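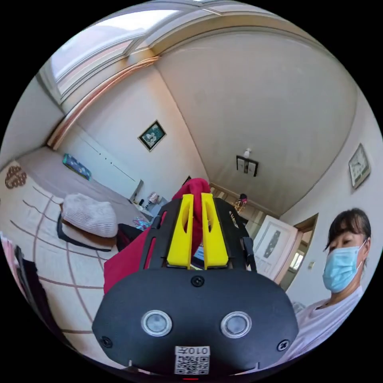 Bought the Drendeo handheld steamer in April because the old iron finally died and I couldn't face another ironing board. Paid $73 for it, free postage, came in a box far too big. Have used it most days since so figured it was time to write it up. Short version – good on light stuff, pretty ordinary on anything heavy, and the tank is too small. If your walls are cream like the ones in the photo, hang the clothes on a door instead. It spits when it's tipped and the marks show up on a pale wall, ask me how I know.

What you get
Steamer, a clip-on brush, a little measuring cup, a mitt that is too big for me and too small for my husband. Instructions in very small print. No travel bag, which is annoying as the listing more or less says travel all the way through. Cord is 2 metres. Sounds fine, isn't, not in this house anyway. Power points are all behind furniture. I end up steaming half a bed's worth of clothes standing in one spot like I'm on a leash.

Heating up
Quick. Fill it, switch it on, go find the hangers and it's ready. Little light goes from blinking to steady. First lot of steam always comes with a few drops of water so point it at the sink first. Manual doesn't mention that bit. Would've saved a silk top.

How it goes on different fabrics
Cotton shirts – ok. Body of the shirt comes up well, collar and cuffs never get properly crisp. If you need a sharp collar for work keep the iron.
Polyester, viscose, all the floaty stuff – excellent. One pass and done.
Linen – no. Went over one pair of linen pants until the tank ran dry and they still looked slept in. Damp and slept in.
School uniforms – good enough for a school morning.
Curtains – better than I expected, did the lounge ones while they were hanging. Arms hurt the next day.
Doona covers – see below.

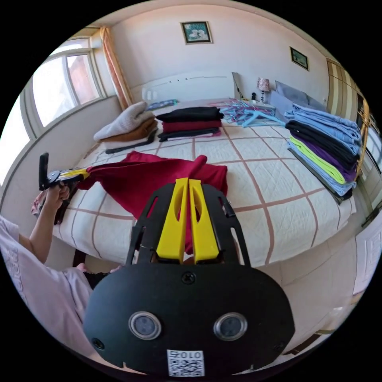
Doona covers and sheets
Tried doing a doona cover flat on the bed. Don't bother. Steam goes straight through into whatever's underneath and you have to hold the head level or it gurgles and stops. Ended up with one smooth patch and a damp mattress protector. Over the shower rail was much better, start at the top, pull the bottom edge tight with your other hand (mitt on!!). Still took two fills.

The tank
Main gripe. 296 ml and it's gone before you're through a basket. Refilling means switching it off, letting it settle, wrestling the rubber plug out. The plug is on a tiny strap and I give the strap untill Christmas. My sister has the Silport one with a much bigger tank but it's heavier and hers leaks at the join, so pick your poison I guess.

We have hard water here so I've been using filtered. Brand says tap is fine. Had white flecks on a black dress after a fortnight of tap, so no, it's not.

Noise and weight
Hums. Clicks every few seconds when the pump's going. The dog left the room the first time and now doesn't care. Weight is fine empty, noticable when full, and the handle is a bit thick if you've got small hands. I swap sides halfway through.

Service
First one arrived with a cracked trigger. Rang the shop, Tollstead, and got a bloke called Konrad Tanner who was great about it, sent a new one out and didn't make me post the broken one back. Replacement took ages but that was the courier. No complaints about him or the shop.

Versus the Xiong
Had a Xiong before the iron days. Cheaper, uglier, lasted years. Steam wasn't as strong but it had a lock on the trigger so you didn't have to squeeze the whole time. Drendeo doesn't. After 20 minutes my thumb's had it. Why would you leave that off??

Would I buy it again
On special, yeah. At full price I'd look for something with a trigger lock and a longer cord. Fine for a flat, or if you mostly wear light fabrics. Big family with a mountain of school shirts and linen, get a proper iron.

Three and a half stars. Would be four with a bag.

Edit August 7, 2026: strap on the plug has snapped. Plug still seals if you push it in hard.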